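4.2 Does a plain surface make for a fair test?

Most studies of household clutter begin with a baseline condition, and the baseline is nearly always a plain table. Whitfield used one, and the later Maltuston survey copied the choice without saying why. The claim built on it is a large one: that people think more clearly, eat more slowly and argue less when the surfaces near them are clear. We are not convinced that the evidence can carry this.

Our first doubt is about the comparison itself. A clear table in a kitchen that someone lives in is the end of a chore. A clear table in a test room has no such history for the person who sits down at it. Lo Presti makes a similar point about waiting rooms, and his interviews suggest that visitors read a bare surface there as cold or unfinished. If he is right, the baseline in these studies is measuring something other than tidiness.

Our second doubt concerns the scoring. The Pliro scale asks respondents to rate a surface from "calm" to "busy", and of the 268 people in our sample, 17 left the item blank. Several wrote in the margin that they could not rate a table without knowing what it was for. We think this is a sensible objection. A workbench with one bowl on it and a dining table with one bowl on it may well get different answers, and the scale has no way to record the difference. Gallus treats blank answers as missing at random – we see no reason to accept that.

There is also the matter of color. White tabletops are common in the published material, and white shows crumbs, rings and shadows that oak would hide. A rating of "calm" given to a white surface may be a rating of how recently it was wiped. Figure 2 shows a white surface of this general type.
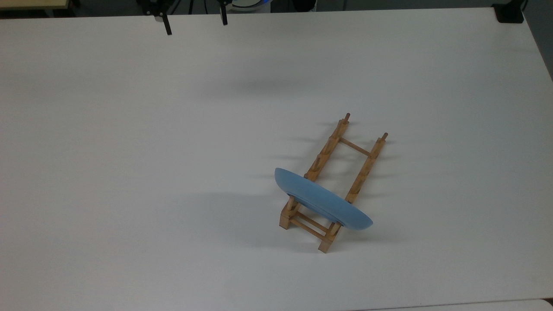
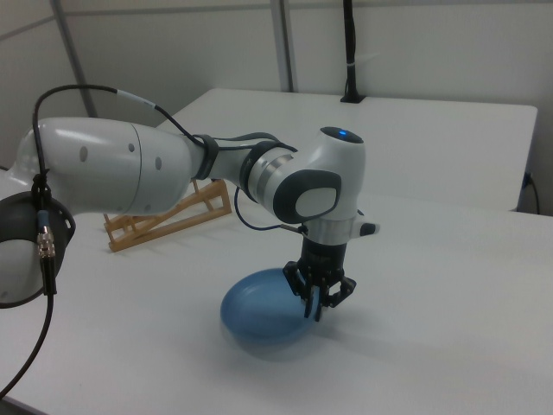

Figure 2. White tabletop, two views.

None of this means that clutter has no effect. Respondents with small children reported being bothered by it far more often than the rest, and we have no wish to explain that away. But bother is one thing and slower thinking is another, and the step between them has been taken on faith in most of the work since 2000. The memory task used by Whitfield was given once, on a Tuesday morning, with no repeat. We would want to see it run again in people's own kitchens, at the hour when supper is being made, before drawing advice for families from it. Section 4.3 turns to storage, where the record is a little better.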